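Learning the terns at Surnthorpe

I began to watch birds when I was already not young, and terns were for me the family I always put away for later. This spring I decided that later had come. 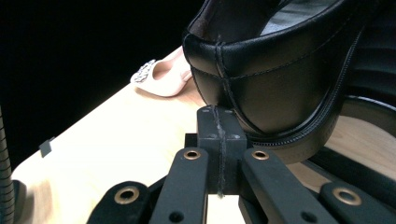

A reader wrote to me after my last post that I should stop looking at the bills. Bill color is the first thing every beginner learns and the first thing that betrays him, the message said, and I would do better to spend one whole month only on the wings and on how the bird flies. I was a little offended, I must admit. Then I read my notes from last year again, and in them I found the same bird called Common at the beginning of a page and Arctic at the end of it.

So in May I went to the shingle at Surnthorpe as often as my work allowed, usually between six and eight in the morning. The colony is behind a rope fence and one must stay on the path, but the birds pass over the path all the time with fish, so the distance is not a problem. The light is the problem. Until seven the sun is low over the water and every tern is a dark tern.

What I have learned to look at is the underside of the outer wing. In the Arctic Tern the dark line at the back edge is thin and clean, and the flight feathers let the light come through almost everywhere. In the Common Tern the line is wider and looks smudged, and only the inner primaries make a pale window. I had read this many times. To see it on a bird that is turning in the wind is a different exercise, and during the first two weeks I wrote "did not see" after most of my birds.

From above there is also the dark wedge on the Common, which grows when the season goes on, as the older outer feathers get worn. In early May it was weak on many birds and I would not trust it alone.

My notebook has 37 birds that I looked at long enough to make a decision. A few of them I have crossed out again since then. I am not ashamed of this - a crossed line is also information, and I can see from the dates that I cross out less.

One Saturday there was a ringed bird standing on a post by the sluice. I could read only a part of the metal ring, which is not enough to report, and it flew when a dog came. I waited for it until almost noon. It is possible that it came back and stood with the other leg in front, and that I looked at it and did not know.

The warden's board by the gate says 900 pairs for last year and 700 for the year before, all tern species together. I asked myself how such a count is done when the birds go up every few minutes. The answer is that one counts the nests and leaves the birds alone, early in the incubation, in one line of people walking slowly, and never in rain or strong heat. I would like to help with it next year if they take people with so little experience.

Some small practical things, for those who asked. The bus stops at Wunenen Road and from there it is a walk of half an hour along the dike. The path is soft after the second gate. The toilet at the parking lot was closed all month. There is a bench with its back to the wind at the north end, and from it you have the birds at eye level when they come in over the bank, with the sun behind you after nine o'clock.

Roseate Tern I have still not seen. I had one very white bird with long tail streamers, far out, and for one minute I was sure. Then it came closer and it was a Sandwich Tern with its yellow bill tip, calling loudly. It is in the notebook as a Sandwich Tern, and the word that I wrote before it I have made unreadable.

In June I will try to learn the juveniles.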